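How do I find out which lodge my great-grandfather belonged to? (all I have is a ring and a newspaper clipping)
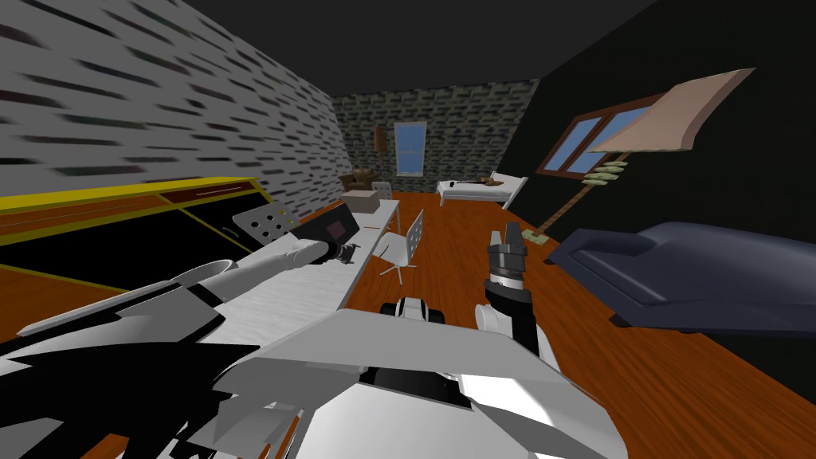

4 min read

Posted in Fraternal Records & Local History, Jun 4, 2018

durkgate_granddaughter

Hello everyone, I hope this is the right corner of the site for this. I've been slowly putting together my mother's side of the family, and I have gotten stuck on my great-grandfather, who ran a feed store in Durkgate for most of his working life. We always knew he was "in the lodge," as my grandmother put it, but she never said which lodge or even which order, and I was too young to think of asking while she was still with us.

What I have is a ring with a worn emblem (I think three links of a chain, but it is very rubbed down) and a short newspaper clipping with no date that says he was "installed as Noble Grand before a good attendance, after which oysters were served." I do love the oysters. The back of the clipping has part of an advertisement for a January coat sale, so I suppose it was winter.

I wrote to the Masonic lodge in Warnen, which is the nearest one still meeting, and the secretary kindly looked through the old membership register and found no one by his name. Does that mean he wasn't a member of anything, or am I asking in the wrong place? I'd dearly like to know when he joined and whether there would be a petition with his age and birthplace on it, as we have two different birthplaces for him and they are in different states.

Anska

What a nice puzzle, and you have more to go on than you think! Noble Grand is the title of the presiding officer in an Odd Fellows lodge, and the three links are the Odd Fellows' emblem (they stand for Friendship, Love and Truth, and you'll often see the letters F, L and T inside them, so have a look at the ring under a magnifier). The Masons would have called him Worshipful Master. The secretary in Warnen was looking in a perfectly good book for the wrong order, bless him or her.

So my advice is to start over with the Odd Fellows. Write to the Grand Lodge for your state first and ask whether there was ever a lodge at Durkgate, what its number was, and what became of it. Small-town lodges very often merged with a neighbor when membership dropped, and the books usually went along with the merger, though not always. My own grandfather's lodge was No. 27 and it was folded into No. 19 before I was born, and the minute books were still on a shelf there, water stains and all. Give them his full name, any spelling variations, his occupation and the years he lived in town. Please be patient with them, as lodge secretaries do this in their spare time and mine took four months to write back.

About the petition: if it survives, it will normally give his age, occupation and residence. Birthplace depends on the form the lodge used. Minute books are less help with that, but they'll give you the dates he was proposed, elected and initiated, and later on who was sick and who was sent to sit up with them, and I found those pages the most touching of all.

One more thing, and then I'll stop. Ask whether there was a Rebekah lodge in town too. A lot of wives and daughters joined, and your great-grandmother may be in those books herself.

oldfeedsack

try the cemetery. three links on the headstone = odd fellows. also some lodges owned a section and the plot deed will say so

Teoh

Agree with the above on the Odd Fellows. For the clipping, officers were commonly installed in January or July, so with the coat sale on the back I would go through the January issues of the local paper, year by year, from when he was in his thirties onward. The public library may have it on microfilm, or the county historical society. Installation notices tend to list all the officers, and once you have the other names you can look at their obituaries, which nearly always gave the lodge name and number.

Don't throw out the Masons completely, by the way. Plenty of men belonged to both, and he could have been in a different Masonic lodge from the one in Warnen. I'd check that second.

For the two birthplaces I would put more trust in whichever record he filled out himself. A draft registration card is worth ordering if he was the right age for it.

durkgate_granddaughter

Oh, thank you all so much. I got out the magnifying glass and there is an F in the first link, plain as day once you know to look for it! The other two are too worn to read. I'm writing to the Grand Lodge tonight and will go out to the cemetery when my sister visits, and I'll come back and tell you what they say.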